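I'd been meaning to talk to Elspeth Geddes for ages, ever since a friend came home from one of her Saturday sessions and refolded my entire airing cupboard without asking. So in November I took the train to Prunton and spent a morning with her, drinking far too much tea and learning that I have been doing T-shirts wrong my whole life.

Elspeth runs a shared laundry room called Clenico, where people bring their washing, and quite often their laptops, and get on with things in company. "Laundry's dull on your own," she told me. "Put a few folk and a kettle in the room and you hardly notice you've done it."

She started it with Hamish Drummond, who looks after the machines – and the bills – while she does the teaching. They had two washers at the beginning, both second-hand, and one of them walked across the floor when it spun. "Hamish used to sit on it!" she said, and laughed so much she had to put her mug down.

I asked her where people go wrong. "They fold in mid-air," she said. "Lay it flat first. Get a bit of sheet down on a big surface, smooth the front with your palms, then bring the sides in." And the sleeves? "Back on themselves. Don't fuss over them." She is firm about checked shirts too, which she does last, buttons done up, using the lines of the pattern to keep the fold straight (I tried this at home and it's brilliant).

What she can't bear is the chair. You know the one, with four days of clothes on it that are neither clean nor dirty. "Decide!" she said. "Hang it up or wash it."

I confessed to two chairs. She looked at me for quite a long time, then passed me a pillowcase and told me to start with something easy.
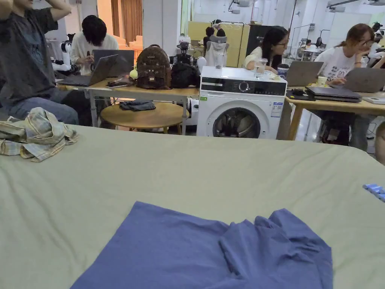 Photo: Arif Pramanik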